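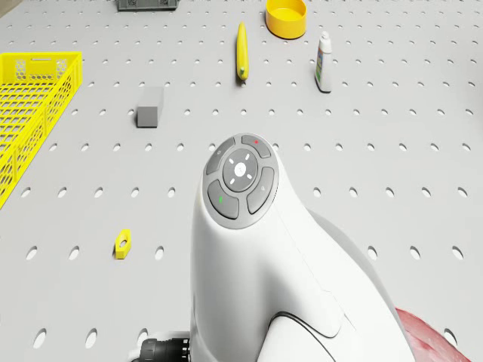 Brandão to sell frozen custard tarts for baking at home

Worier, October. Brandão, the family bakery in Worier, is to sell its custard tarts frozen and unbaked for the first time. Boxes of 4 go on sale this month at the bakery counter and in shops supplied by the chilled and frozen food distributor Veltareo.

The tarts are made to the same recipe as those sold over the counter. The pastry is rolled with butter, cut and pressed into foil cases by hand, and the custard is made with whole milk, egg yolks, sugar, lemon peel and a little cinnamon. They are then frozen on trays before they are boxed. There are no preservatives or colourings.

They should be baked from frozen on the top shelf of a very hot oven until the pastry is brown at the edges and the custard has dark spots on it. Leave them in their cases for ten minutes before eating. Cooking times for gas, electric and fan ovens are printed on the side of the box. 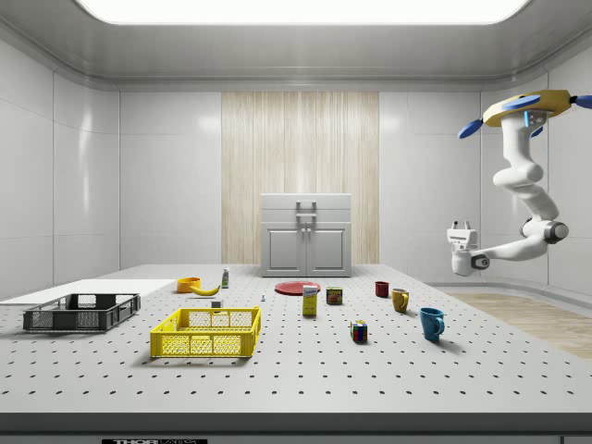
The bakery has been asked for a freezer version for several years, mostly by customers who travel in from outside Worier and want to take more home than they can eat in a day. Baked tarts lose their crispness overnight and do not freeze well, so earlier attempts were dropped. The new version uses a slightly thicker pastry base, which holds up better in a home oven.

A trial batch of 1000 boxes was sold through the Fivard farm shop over the summer. Customers' comments led to two changes: clearer baking instructions and a little less sugar in the custard. 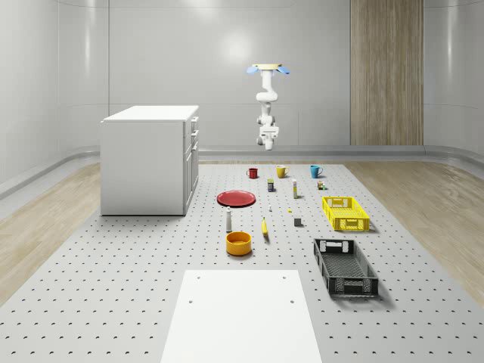
Three mugs at the back of the table, with the white robotic arm above.

Veltareo will deliver the tarts to 40 independent grocers, delicatessens and farm shops to begin with. Brandão expects to make 3000 boxes a month until the new year and will then decide whether to add a second flavour. Orange and plain vanilla have both been tested. 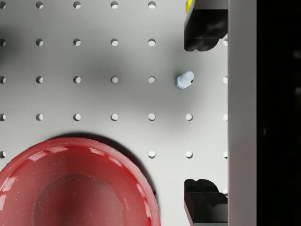

The pegboard from above, with a small light-blue hexagonal peg.

The tarts contain wheat, milk and egg, and are made in a bakery that also handles almonds and walnuts. They can be kept in the freezer for three months and must not be refrozen once thawed.

Shops wishing to stock the tarts should contact the Veltareo sales office. Samples are available to the trade on request. Press enquiries should go to the Brandão bakery in Worier, between 9am and 3pm.

Ends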